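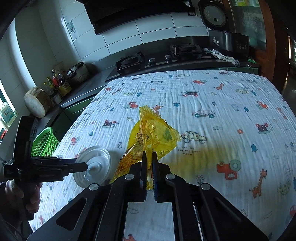 Two grippers at work in a kitchen: one pinches a candy packet, the other holds a round white lid.

Try picking up a bag of candy with just two fingers. Easy, right? Now try it wearing stiff black fingers that can't feel a thing!

A hand gripper kit lets you do exactly that. The Pultwood kit comes with two grippers, and each one has a handle for a person to hold. You move your arm, the fingers open and close, and suddenly you're doing the job the way a robot would have to do it.

Look at the yellow packet. It's thin and crinkly, and it can bend in all sorts of directions, so a robot has to work out where to pinch. The lid is a different puzzle. It's stiff, and the gripper has it by the edge, like a plate going into a dish rack.

Why would anyone practice this? Robots can learn by copying people! Somebody does a job over and over with the grippers, maybe 40 times, and a computer studies how the hands moved. Later, a robot arm with the same kind of fingers gets to try.

We've been playing with the Pultwood kit since May, and we love it. Coins are really tough (we dropped so many). The handles are a bit big for small hands, so ask a grown-up to take a turn too.

Words to know
Gripper: the part of a robot that grabs things.
Linkage: bars joined together so that they move as a team.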